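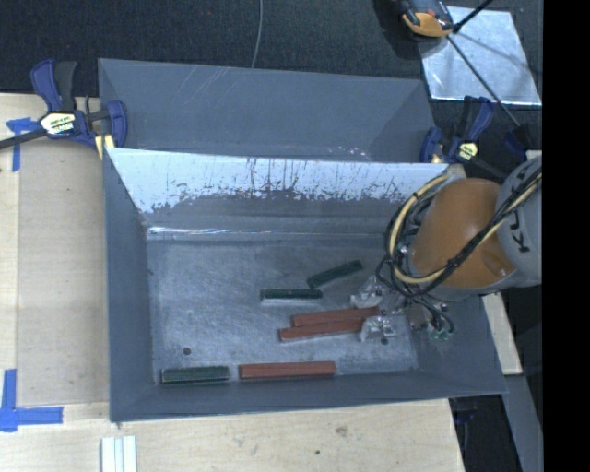 How long do you have to isolate at home after a positive COVID test?

Stay home until your fever has been gone for a full day without medicine and your other symptoms are clearly getting better. Your county, employer or school may ask for more than that, so check their rules before you go back.

This page covers how to set up one room for a sick person when the rest of the household is still healthy. It was put together for families in Rullthorpe, but nothing in it depends on where you live.

14 shares

Pick the room

Choose a bedroom with a door that closes and a window that opens. If you have two bathrooms, give one to the sick person. If you have only one, the sick person goes last in the morning and last at night, and wipes down the faucet, the flush handle and the light switch before leaving. Run the fan or open the bathroom window for 60 minutes afterward if you can.

Move out anything other people will want during the week: work clothes, chargers, school bags, the good scissors. Every trip back in for a forgotten item is a trip you could have skipped.

Stock it

Put these in the room before the door closes:

- thermometer and a notepad
- fever reducer the person already knows they can take
- tissues and a lined trash can
- water bottle, cup, and something salty to eat
- phone charger
- masks
- a spare set of sheets

Set the air

Open the bedroom window a few inches. Put a box fan in it facing out and close any gap around it with a towel. Air should now move from the hallway into the room and then outside. Hold a strip of tissue at the bottom of the door to check. If it blows toward you in the hallway, the fan is facing the wrong way or another window in the house is pulling harder. Close that one and try again.

Meals and laundry

Leave food on a tray outside the door, knock, and walk away. The sick person puts on a mask to pick it up. Dishes can go in with everyone else's and be washed in hot water with regular soap. Wash your hands after you load them. Laundry can also be mixed. Don't shake it out first.

Keep a log

Write down the temperature and the time, morning and evening, along with any medicine taken. Fadime Baysal, who checked this page, asks that you also write down how much the person is drinking.

Call a doctor the same day if the fever reaches 39 Celsius (102.2 Fahrenheit) and does not come down with medicine. Call early for anyone older, pregnant or with a weak immune system, as treatment works best when started soon. Call 911 for trouble breathing, chest pain that stays, new confusion, or gray or blue lips.

Everyone else

Wear a mask in shared rooms for the first few days. Test if you start to feel sick. If a home test is negative and you have symptoms, test again after 48 hours.

When the person comes out, strip the bed, empty the trash, and leave the window open for the afternoon.

Text by Serpil Ertürk, updated in March.

3 comments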